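Search this forum Search
2 min read

nusrat_l
Is it safe to eat from an old glazed bowl every day? I bought one at the Flundby market for 34 crowns. The seller knew nothing about the glaze.

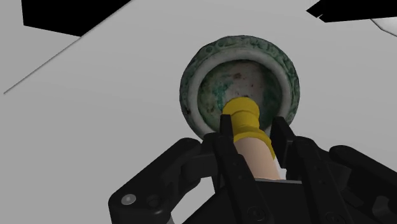

Render: Kenta Shibata

w_sethi
With green glaze I would be careful – some old ones contain lead. Keep it for dry things, like nuts.

hortensia
I don't agree. Green says very little about lead. Send it to a lab and then decide.

w_sethi
A lab costs more than the bowl!

nusrat_l
Thank you both. I will ask the lab in Dastach for a price in July. Until then, no soup and no lemon in it.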